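3. Sorting the medicine boxes
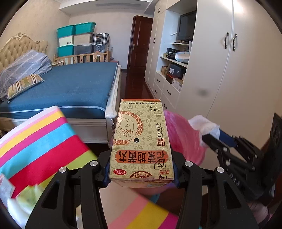

Fig. 3: A tall box with a small red OTC label, held upright.

I do this bit in the bedroom, because I like having the bed right there to spread things out on (fold the quilt out of the way first!).

1. Take everything out of the carrier bags and keep the bags for now.
2. Pick up one box at a time and find the name and the expiry date. Mine are often printed on the end flap, so do turn it about a bit.
3. Stand the boxes you're keeping upright in the Plalley tray, names facing you. It holds 8 tall ones.
4. Put anything out of date in a spare bag and drop it off at the chemist.

Note: leaflets go back in their own box. I once mixed up 3 of them and it took Bhavana and me all evening to sort out.

Caution: don't tip loose pills together to save room, however tempting it is. Keep the tray well out of children's reach while you work, and move on to section 4 once the bags are empty.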